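Versión de octubre. Sustituye a la carpeta `botella_prueba`, que ya no se mantiene.

# Meltaseck: botella y vasos

Demostraciones teleoperadas para aprendizaje por imitación, con dos brazos, sobre mesa. La tarea es coger una botella de plástico vacía y llevarla al vaso del color que indica la instrucción. Grabado por el grupo de manipulación de Grorotia.

- Episodios: 1.000, de los cuales 200 son de validación
- Frecuencia de registro: 30 Hz
- Idioma de las instrucciones: español
- Contacto: Shaimaa Badawi (datos), Levente Hajdu (grabación)

## Contenido de un episodio

Cada episodio ocupa una carpeta con esta estructura:

```
ep_XXXX/
 fija.mp4
 muneca_izq.mp4
 muneca_der.mp4
 estado.parquet
 instruccion.txt
 notas.txt
```

`estado.parquet` guarda las posiciones articulares de los dos brazos, la apertura de cada pinza y la orden enviada por el operador. Las marcas de tiempo son las del ordenador de control. Los vídeos se recortan al intervalo común, así que el primer fotograma de las tres vistas corresponde a la misma fila de la tabla.

`instruccion.txt` lleva una sola frase, por ejemplo «pon la botella en el vaso verde». `notas.txt` puede estar vacío. Cuando no lo está, lo escribió el operador al terminar y no se ha corregido, ni siquiera la ortografía.

## Montaje y vistas

La mesa es blanca y la pared del fondo, clara. Los vasos se ponen al fondo y la botella delante, al alcance de las dos pinzas. La posición inicial de la botella cambia entre episodios: puede estar tumbada en cualquier dirección o de pie. El orden de los vasos se cambia por bloques y queda anotado en `bloques.csv`. 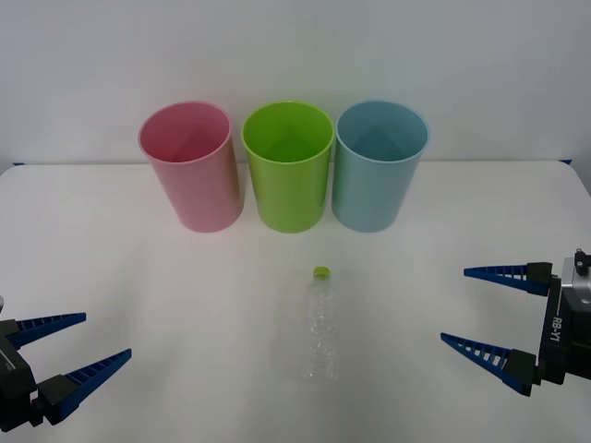 Cámara fija.

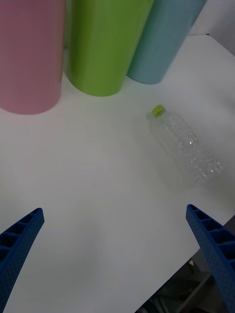

Cámara de la pinza, con los dedos abiertos.

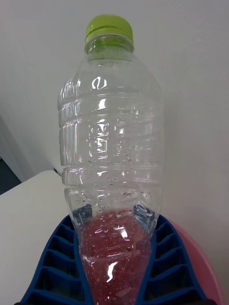
Cámara de la pinza, con la botella cogida.

## Protocolo de grabación

1. Colocar los vasos según el bloque en curso.
2. Colocar la botella según la hoja de posiciones, con el tapón enroscado.
3. Llevar los brazos a la postura inicial y abrir las pinzas.
4. Leer la instrucción en pantalla y empezar a grabar.
5. Hacer la tarea. Se permite pasar la botella de una pinza a la otra.
6. Abrir la pinza, retirar el brazo y parar la grabación.

Si la botella cae fuera de la mesa, el episodio se cierra y se marca como `fallo`. Si cae sobre la mesa y el operador la recupera, el episodio sigue siendo válido y lleva la etiqueta `recuperacion`. Estos últimos interesan mucho para el entrenamiento - no los filtréis por costumbre.

Al principio de cada bloque hay 10 episodios de calentamiento. No cuentan en el total y no se distribuyen.

## Etiquetas

| Campo | Valores | Quién lo pone |
|---|---|---|
| `resultado` | `exito`, `fallo` | operador |
| `revision` | `ok`, `dudoso` | segundo revisor |
| `recuperacion` | `si`, `no` | operador |
| `mano` | `izq`, `der`, `ambas` | script |
| `color` | `rosa`, `verde`, `azul` | script |

La segunda revisión la hicieron Rozália Lengyel y Sota Aoki viendo solo la cámara fija. Un episodio `dudoso` suele ser uno en el que la botella queda apoyada en el borde del vaso. El criterio acordado: vale como éxito si sigue ahí cuando la pinza ya se ha retirado.

## Limitaciones conocidas

- La botella es transparente y sobre la mesa blanca tiene poco contraste. Los detectores que probamos se agarran al tapón y pierden el cuerpo.
- El verde del tapón y el del vaso verde son parecidos. En las instrucciones con «verde» conviene mirar los errores por separado.
- A través del plástico se ven los colores de lo que hay detrás. Una máscara de segmentación por color da falsos positivos dentro de la botella.
- Las botellas se deforman con el uso. No registramos cuándo se cambió cada una.
- Hay episodios con gotas en el interior de la botella y no llevan etiqueta propia.
- Un solo fondo y una sola mesa. No esperéis que la política generalice a otra cocina u otro banco sin más datos.

## Carga

Con la librería interna `furneck`:

```python
from furneck import Conjunto

c = Conjunto("meltaseck", particion="validacion")
ep = c[0]
print(ep.instruccion, ep.resultado)
```

El lector devuelve las vistas sin redimensionar. Para entrenar, pasad antes `reducir.py`; el script de Heriberto Palomino está en `herramientas/` y escribe en una carpeta aparte.

## Pendiente

- Subir las máscaras de la partición de validación
- Unificar el signo de la apertura de pinza entre izquierda y derecha (ahora la izquierda va invertida)
- Revisar los `dudoso` del último bloque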